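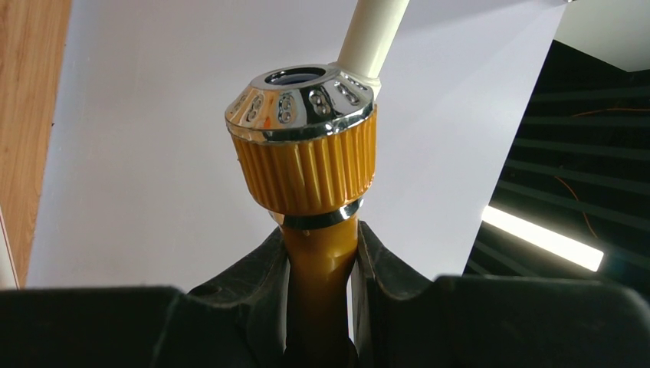
Grendon tap flow readings – read me first

What's in the files

One table, 141 rows. Each row is a kitchen or laundry tap somewhere in Grendon, the flow printed on the fitting's packaging, and the flow Irfan Raju got with a bucket and a stopwatch. Units are litres per minute. Blank means not measured. Zero means somebody typed zero, and I wouldn't trust it.

Where the numbers come from

Households filled in a paper form. Drita Perić typed them up and threw out 17 that made no sense. I've seen the rejects and would have thrown out more. The "pressure" column is a guess by whoever answered the door, so please don't plot it against anything.

What it can't tell you

Whether low-flow fittings save water. People run a slow tap longer, and we never recorded how long. The Truvitz summary quotes a 25 per cent saving from an early copy of this table. I can't reproduce that figure and neither can Irfan.

Old galvanised pipe is lumped in with copper under "metal". That was a poor choice and it's too late to fix.

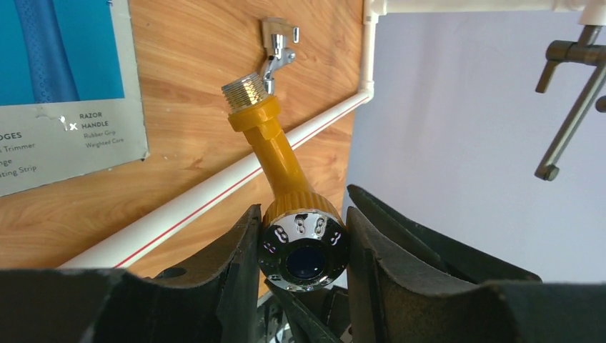

Grendon, 2021-12-14

Version 3 replaces the October file. Changes: street names removed, the Gashi Street duplicates merged, the colour column dropped. Anar readings are still in gallons – convert them yourself, and check whether they meant US or imperial, as I couldn't find out.

Licence: use it, credit us, and copy the warnings along with the numbers.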